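4. Planta da casa de banho: paredes, chão e juntas

Agora começa a parte divertida! Com o Clarkisel instalado e o projeto criado (capítulo 3), já pode dar forma à divisão e experimentar revestimentos até se fartar.

4.1 Desenhar as paredes

1. Abra o separador Planta e escolha Divisão nova.
2. Clique no primeiro canto e arraste até ao segundo. A medida aparece junto ao cursor, em centímetros.
3. Continue até fechar o contorno. O programa une o último canto ao primeiro assim que estiverem a menos de 2 cm.
4. Escreva a altura do teto no campo da direita e prima Enter.

Nota: se a parede tiver mais de 200 cm, vale a pena criar já um ponto intermédio. Vai dar imenso jeito quando quiser mudar de azulejo a meio!

4.2 Aplicar os revestimentos

5. Passe para a vista 3D e selecione uma parede. Com a tecla Shift premida pode juntar outras.
6. No catálogo Parkia, arraste o azulejo para cima da seleção. Os azuis-ardósia ficam lindíssimos com um chão de madeira avermelhada, experimente!
7. Para o chão, abra Soalhos, escolha a madeira e rode o ângulo das tábuas com a roda do rato.
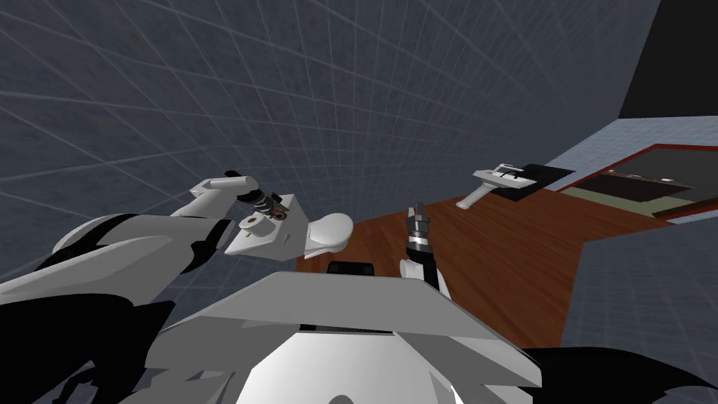 4.3 Acertar as juntas

8. Em Juntas, indique a largura e a cor. Uma junta mais clara do que o azulejo torna a grelha bem visível, mesmo ao longe.
9. Mova o ponto de partida da grelha até os cortes caírem onde prefere (atrás da porta é um clássico).
10. Grave com Ctrl+S.

Cuidado: alterar a largura da junta recalcula a lista de material. Se já exportou a encomenda para o Preretti, volte a exportá-la, pois o ficheiro antigo não se atualiza sozinho.

Nota: os catálogos Schnyder importados antes da versão 9 abrem sem textura. Vá a Ferramentas > Catálogos > Converter e espere pela mensagem de confirmação. Demora cerca de 12 minutos.

5. Louças e torneiras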